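COLLDEN, August. The Marau Laundry Room, the neighborhood wash-and-fold that has been looking after the clothes of Collden for longer than many of its customers have been doing their own, is opening its folding tables to the public this month with a new program of small evening classes called Fold It Once. The classes are free to anyone who lives in Collden or has a regular bag with us, and they are meant for the large and friendly crowd of people who can wash and dry a load perfectly well and then leave it sitting in the basket until they've worn their way to the bottom.

We have wanted to do something like this for a long time. Customers who come in to pick up a bag will often stay a few minutes to watch the folding at the front tables, and sooner or later they ask how it's done, and then they ask to see it again a little slower. There is only so much a person can pick up while holding a car key and a toddler, so we thought we would clear the tables after the last pickup at 6 p.m., put the coffee on, and do it properly.

Each class has room for 40 people and runs for 109 minutes, an odd figure that we arrived at by timing our practice run and deciding we liked all of it. The first half is given over entirely to everyday cottons, meaning T-shirts, pajama tops, pillowcases and the soft old things that never seem to hold a crease. After a break we move along to towels and bedding, including the fitted sheet, which gets a good long stretch of the evening to itself.
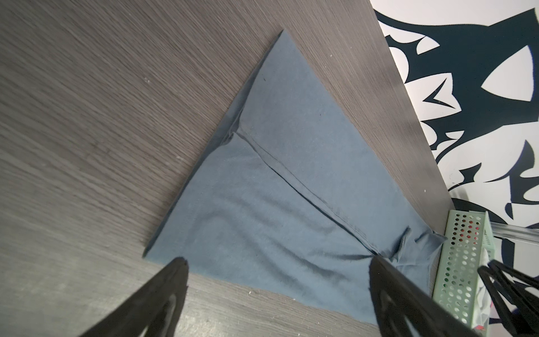 Our folders like to begin with the cloth flat on the table and plenty of space on every side. Smooth it from the middle outward with the palm of your hand, take your time over the seams, and don't go on to the next fold until the one you've made is lying the way you want it. Most of the lumps people find in a finished stack began as one little pucker at the very start, and it is so much easier to ease that out early than to shake the whole shirt open and begin again (though we have all done that too, and plenty of times!).

Keeping a basket close by helps as well. We teach people to work from one side of the table to the other, so that the clean, unfolded things come from one direction and the finished ones go off in the other, and the two piles don't drift back together.

The tables and baskets at the Marau shop are ours and there's no need to bring equipment of any kind. We do ask everyone to bring 2 items of clean, dry laundry from home, and we'd encourage you to pick the ones that give you the most trouble. Sweaters with hoods are welcome. So are those long-sleeved children's shirts with snaps along the shoulder, which have a section of the class all to themselves after several heartfelt requests.

Support for the program comes from Hrynyshyn Dry Goods, our neighbors across the street, who have kindly given 400 cotton flour-sack towels so that each person who attends can take one home to practice on while the supply lasts. The Mosen Street branch of the Laundry Room will run the same class later in the season for people on that side of town, with daytime hours for anyone who finds evenings hard to manage.

Places can be reserved at the counter in either shop, or by leaving your name with the driver when your bag is collected. Children are very welcome along with a grown-up, and there will be a low table set aside with washcloths and socks for them to work on. Parking behind the Marau shop is free after 5 p.m., and the side door has a ramp.

Regular wash-and-fold service will carry on as usual throughout, with bags left by 10 a.m. ready the following afternoon.

Press inquiries may be left at the front counter of the Marau Laundry Room, Collden, during shop hours.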